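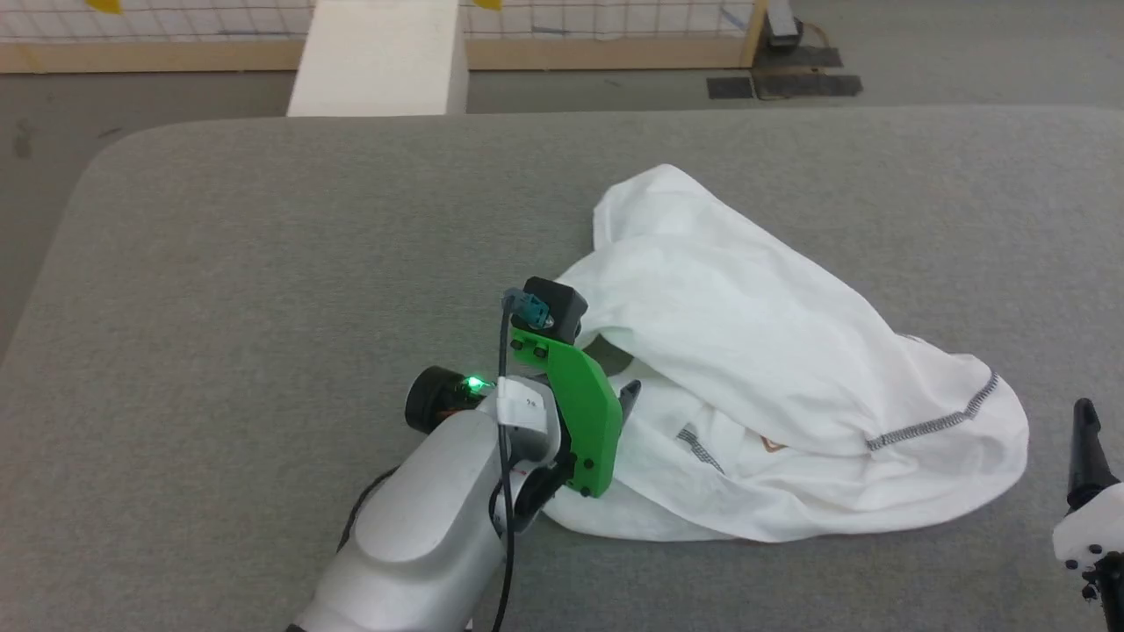 Yolanda Castaño wrote to me that a planner should never touch the cloth before it knows where the collar is. I respect this opinion, but I think it asks too much of perception.

A T-shirt in a heap hides most of itself. In Dekalero we used to wait for a confident keypoint, and the software waited also, sometimes until the timeout. 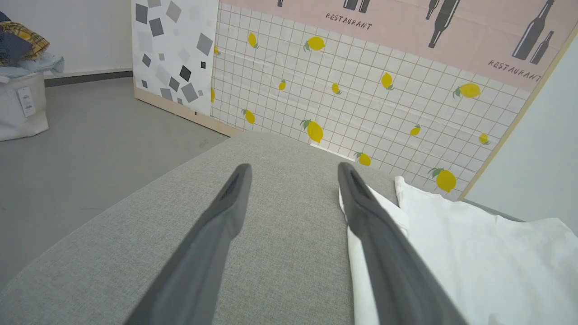
Since May our planner is allowed to make a pull only for learning something. It replans after 16 control steps and keeps the last 3 guesses about the seams.
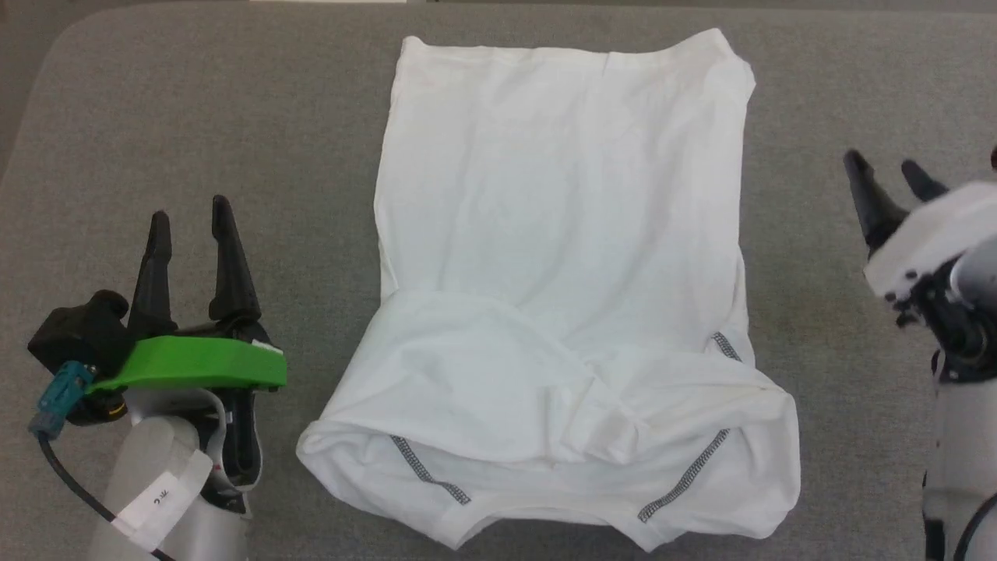 The price is that the logs become harder to read, and for this I have no good answer yet. Still, I would prefer to spend our next 200 hours on a better log viewer than on one more detector.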